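Put the Fruit Where You Can See It

I own a fruit bowl. It's a big blue thing my friend Benedicta Odoi talked me into, and I've come around to thinking it's the worst place in the house for fruit. Anything at the bottom of a deep bowl is forgotten by Monday, and by the time you dig down to it you're holding something soft.

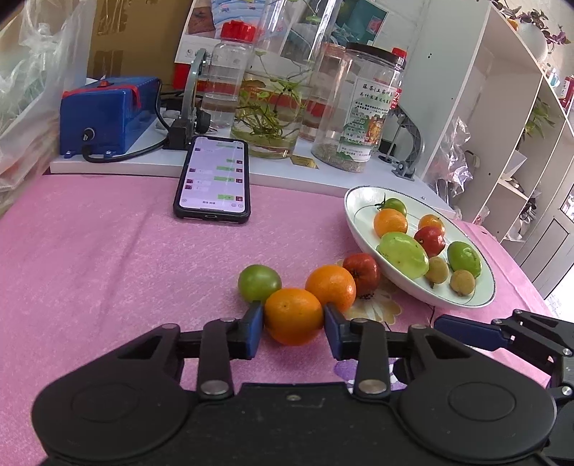 My case is for the plain flat plate. You spread everything in one layer and you can tell what needs eating, which no bowl has ever managed for me. A white oval plate with a thin blue rim does the job beautifully, and if it won't all fit, so what? Let an orange or two sit right on the tablecloth – a pink one with flowers makes even a lime look like company's coming!

I also think we're too stiff about mixing. People buy one kind of fruit, seven of the same apple, and then get bored by the third (I do, anyway).

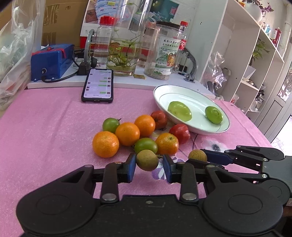
Buy two of this and one of that instead. The little odd ones get eaten first in my house, usually standing up, usually by somebody who just said they weren't hungry. Marta Yurchenko tells me this is a messy way to shop and she's probably right, but her apples go wrinkly and mine don't get the chance. 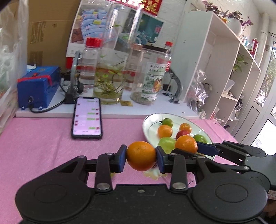 So does a flat plate take up too much room?

It takes more than a bowl, and you clear the space by moving the mail, which shouldn't live on the table anyway. I moved mine to a drawer and haven't missed it.

What I won't defend is stacking. The minute you start building a pyramid you've made a bowl without sides, and the bottom row is back to being forgotten. One layer, with a bit of cloth showing between things, and turn the tomatoes when you walk by. 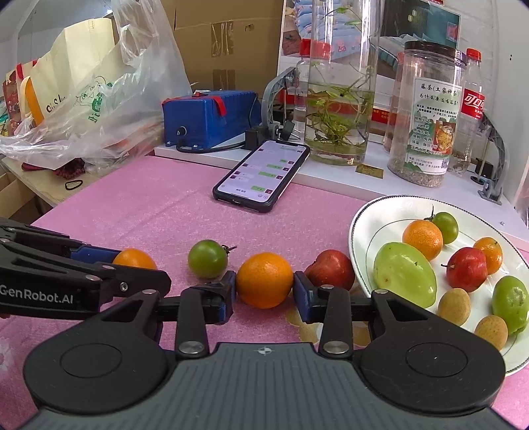 What to do with the bowl

Mine holds keys, batteries and a roll of tape now – it's very good at that. Benedicta noticed last time she was over and helped herself to an orange off the plate.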